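Keeping an Edge: Looking After Hand Tools in a Shared Garden
Speaker notes, November meeting, ten-minute tea break after the sharpening section

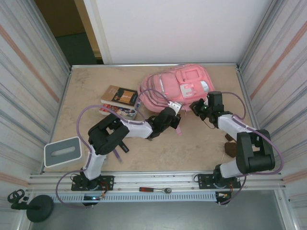
Pink backpack and a couple of books on the tabletop

Opening

Good evening, everyone, and thank you for coming out in the dark. Wait for the chairs to stop scraping. Thank Tiago Bragança for the hall and for carrying in the grindstone, which weighs more than he let on when he offered.

Say who I am for the new faces. I've gardened at the Orham plots for 13 years, and for the first few of those I dug with a spade that couldn't have cut a warm pie. I thought digging was meant to hurt! Then Rizwan Swati borrowed it one morning, brought it back after lunch with a proper edge on it, and I went through a bed of couch grass before supper and still had the strength to cook.

So this talk is mostly things Rizwan taught me, with a few mistakes of my own mixed in.

Cleaning (go slowly, people take notes here)

Scrape the soil off before you put the tool away. An old paint stirrer is fine, or a flat stick. Then a stiff brush, then a dry rag. If the soil is heavy clay like ours on the low side, rinse it, but dry it well afterward, especially up in the socket where the handle goes in.

For rust, start with steel wool and a little oil and see how far you get. Most of what looks terrible in November is only on the surface. Pass around the two trowels, the cleaned one and the one I left alone.

Pruners need a bit more. Sap builds up at the pivot and people think the blades have gone dull when they're only sticky. Take them apart if yours come apart - lay the pieces out in the order you took them off, please, I have spent a whole evening on my knees looking for a spring.

Sharpening

Demonstrate with the hoe first. Clamp it. Put on the gloves and the glasses before picking up the file, and mention that I'm doing it, because I forgot last time and got a look from the back row.

Find the bevel that's already there and follow it. Push the file away from you, lift, come back, push again. Listen for the sound to even out. A hoe wants a few good strokes and then a light pass on the back to take off the burr. Let two or three people come up and try. Don't rush them, even if we run over.

Spades next, same idea, with a blunter angle so the edge doesn't fold on the first stone. Show the angle with my hand. If somebody asks about scythes, say that's an evening all its own and I'd be glad to do it in spring.

BREAK - tea, ten minutes. Remind them the cups go back on the tray.

Handles

Ash if you can get it. Sand it lightly, wipe on boiled linseed oil, leave it, wipe off the extra. Lay the oily rags flat outdoors to dry, never balled up in a bin, as they can catch fire all by themselves. Say this twice.

A loose head can sometimes be saved with a new wedge. A cracked handle can't be saved with tape, and I say that as someone who has tried three kinds.

The shared shed

The tool fund stands at 592 dollars. My own wish is to spend part of it on decent files and a good vise, and keep the rest for handles. I know some of you would like a second wheelbarrow, and I'd love to hear about it over the last of the tea.

Ask for names for the winter cleaning session. It starts at 10 in the morning in the shed, and we'll have soup. Bring your own tools from home too, if you like, we'll find room on the bench.

Questions

Likely ones: can I use cooking oil (it goes gummy, so I wouldn't), how often to sharpen (a hoe, every time you take it out, it only takes a minute), and where to buy files.

Thank Rizwan again. Collect both trowels before people go home.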